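Pastska publishes first results from household chores trial

March 2020

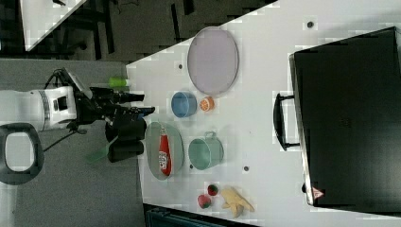 The table-clearing task at Pastska's test room, with tableware, a ketchup bottle and toy fruit set out beside the robot arm.

Pastska, the independent testing house for domestic and shop equipment, has today published the first results of its study into whether robot arms now on the market can carry out ordinary household and shop-floor chores. The study finds that current machines can complete a number of simple tasks under supervision, but that none of those tested is ready to be left to work alone in a home or on a sales floor.

The trial covered 6 chores: clearing a table, loading a rack, wiping a worktop, folding small towels, filling a shelf and sorting returned goods. A total of 227 attempts were made, of which 103 were completed without a member of staff stepping in. An attempt was recorded as complete only when every item had reached its proper place undamaged.

Performance differed widely from one chore to another. Filling a shelf with boxed goods gave the best results, and folding towels the poorest. Clearing a table fell between the two. Plates and trays were often difficult to lift from a flat surface, and small round items tended to roll when touched. Mugs were handled well when the handle faced the gripper and much less well when it did not.

Speed was also measured. On the table-clearing task the machines took about 6 times as long as an adult working at a normal pace. Pastska does not regard this as a serious obstacle in the home, where a chore may be done overnight, but considers that it would limit use in shops during opening hours.

Nafula Mfaume, Head of Domestic Testing at Pastska, said: "We are asked every week whether a machine can do the washing-up or tidy the kitchen. Our answer at present is that it can do parts of the job, on a good day, with somebody standing by. We would advise households to wait before spending money on equipment of this kind, and we would ask makers to publish their failures as well as their successes."

The shop-floor tasks were designed with Samusex, the homeware retailer, which provided stock and shelving for the trial. Samusex has confirmed that it has no plans to place robot arms in its stores on the strength of these results.

Amber Dunmore, Director of Store Operations at Samusex, said: "Our colleagues deal with a damaged box or a missing label without a second thought. The trial has shown us how much of that work is judgement. We see a possible use in the stockroom, where goods arrive in a regular order, and we shall continue to support the study with that in mind."

The report makes 2 recommendations. The first is that makers should state clearly which objects their machines have been tested with, including size and weight. The second is that any claim that a machine works "unaided" should be supported by a record of how often a person stepped in.

A second round of testing, to be known as the Litatano series, is due to begin in May. It will repeat the present chores with a wider range of household objects and in less tidy surroundings. The series will be paid for by Pastska and the Kaijage Fund, which supports research into independent living.

The full report is available free of charge from Pastska on request.

ENDS

Notes to editors

Pastska tests equipment for use in homes and shops and accepts no payment from the makers of the products it examines.

Interviews with Nafula Mfaume may be arranged through the Pastska press office.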